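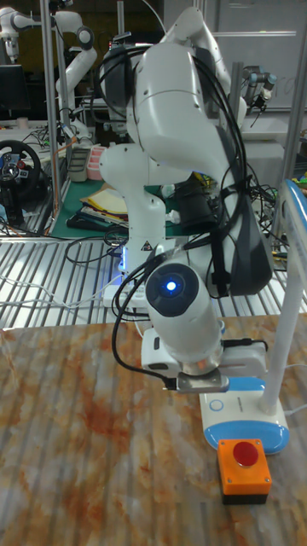 What I Want From an Open Day

12 Sep 2024

In April I took the bus to Bikside to see the robots at the Whitlock laboratory. It was their open day, and 159 people had put their names on the list. I worked 20 years in a repair shop for household devices, so I went with the eyes of a repairman and with some doubt.

The task they chose was a desk lamp and a power strip. I know that some visitors found this too small. A man near me said he had expected a robot that walks. I don't agree with him. A lamp with a thin white cord is a very honest test. A cord has no fixed shape, it lies differently each time, and a plug must meet its socket at the correct angle. My own apprentices needed weeks to work neatly behind a crowded desk.

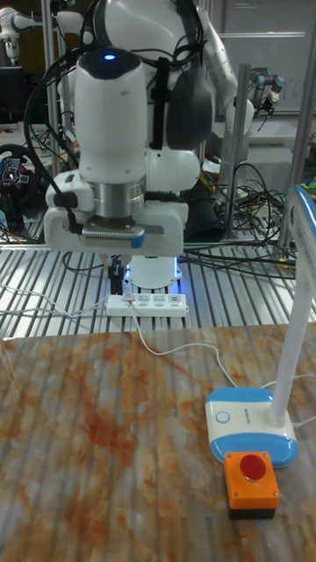
For this reason I would ask the organizers to show more of such work and to speak less over it. The talk took almost the whole of our hour. We heard about the Kundix software and about plans for a second room in Skedwood, and I remember little of it. What I remember is standing close to the table and watching the fingers of the gripper.

I would also like to hear about the bad attempts. When I asked how often the arm fails, I received a kind smile and a leaflet. A visitor can accept failure very well. In my shop we wrote each wrong repair in a book, and new workers read that book first.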